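Vaklow clothing swap grows into a proper weekend market

If you have a coat at the back of the wardrobe that you haven't buttoned up since before you had kids, you might like to put aside Saturday, October 26, 2024, when the Vaklow clothing swap comes back to the old Nikolaidis drapery on the main street, bigger than it has ever been and with a real change room this time (with a mirror, and a curtain that reaches the floor!).

The swap began as a few racks in a lounge room and has been going for five years now. Last time, 207 pieces went home with somebody new, and that doesn't include the scarves, which were in a basket by the door and went so quickly that they never made it onto the list. Denim was the big favourite, followed by knitwear and, a little surprisingly, men's waistcoats, which have caught on with the younger crowd in a way that would have made old Mr Nikolaidis very happy indeed.

The rules are much the same as before. Bring up to 15 pieces, washed and in good nick, and you'll get a token for each one to spend on the racks. Shoes are welcome if the soles are sound. Underwear and swimwear are not, and please check the pockets before you hand anything over – last time there was a house key in a raincoat, and it took most of the afternoon to find the door it belonged to.
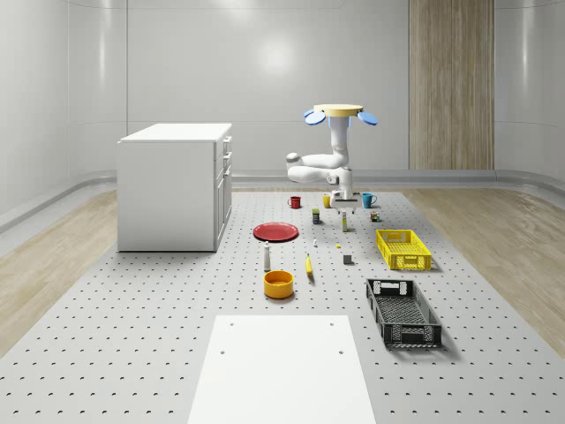

Jasmina Pavlović said she had come to her first swap looking for a plain black skirt for work and had gone home in a mustard corduroy pinafore that she would never have picked off a shop rack. She has worn it nearly every week since, she said, and her sister has asked for it twice and been told no both times.

New this year is a mending table, where you can learn to sew on a button, take up a hem or darn an elbow while you wait for the racks to be refilled. Thread and needles are supplied, but if you're matching an unusual colour it's a good idea to bring your own. There will also be a rack of party wear, with the December season in mind, and a smaller one of school uniforms that can be taken without a token.

Doors open at 11 in the morning, and there's tea and slice from the Umska bakery for anyone who would like a sit-down between rounds. Parking out the front is tight, so if you can walk or share a lift, please do. 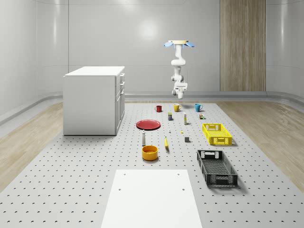 White arm and light blue flaps over the grey platform.

Whatever is left on the racks at the end of the day will be sorted and sent on to the op shop at Skostis, which is after winter coats in larger sizes and would be glad of good handbags as well.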